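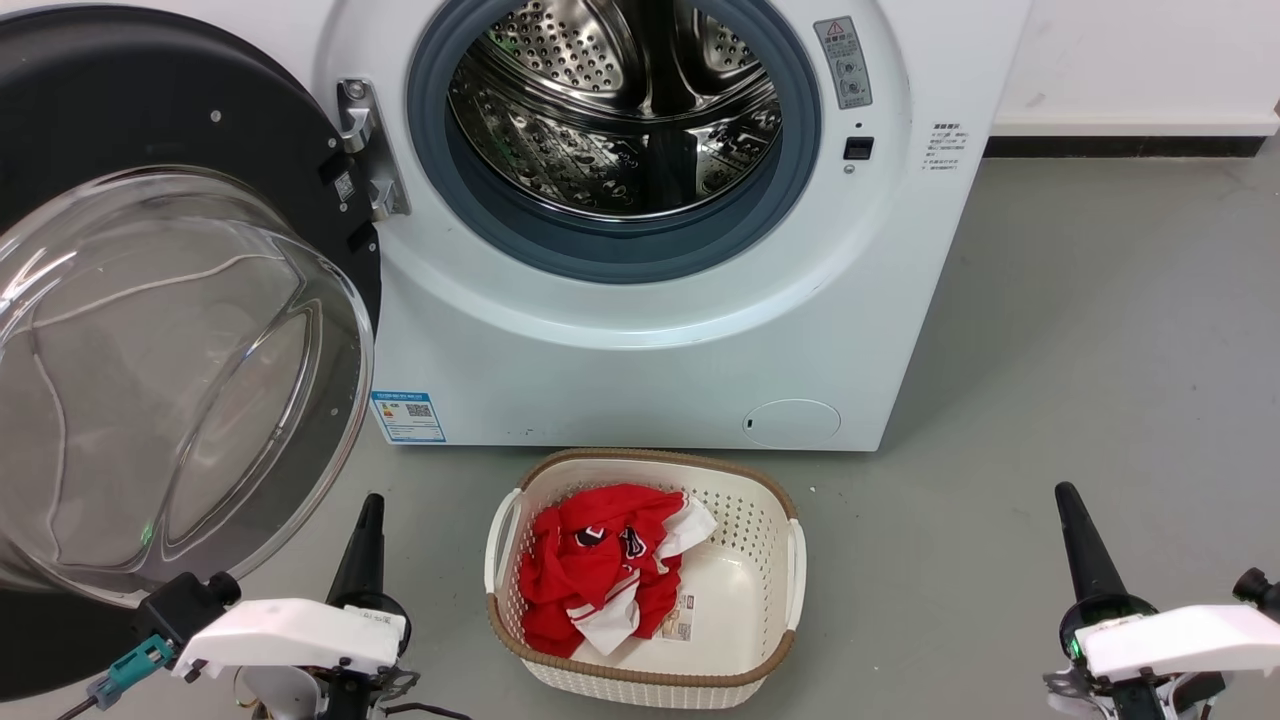
The water shutoff for the Selledley building's lower risers is confirmed for February 7, 2022, and will affect all 27 units on the east side. Imico will replace the pressure-reducing valve at the main and two isolation valves that no longer close fully. Static pressure at the ground-floor tap was last logged at 16 psi above the setpoint, which shortens the life of supply hoses and fill valves. Front-loading washers need separate attention. Do not start a cycle on the morning of the work, and leave the door swung fully open so the rubber gasket and the drum can air out while the supply is off. Close the hot and cold taps behind the machine before you leave for the day.

When service returns, open a cold tap first -- the bathtub is best, as it has no aerator -- and run it until the flow is steady. Discolored water is loose scale from the riser and should clear in a few minutes. Clean the faucet screens before using the kitchen tap. Washer inlet screens can be pulled with pliers and rinsed; put them back the same way around.

The valve and fittings come from Greleo under the existing parts agreement. The cost to the reserve fund is $329 per riser, labor included. The west side stays on its current valve, which tested within range in the last inspection.

Units with a Duangkaew leak sensor should set it to standby during the work. The sensor reads a sudden pressure drop as a burst line and locks the unit valve shut, and the reset has to be done by hand at the panel.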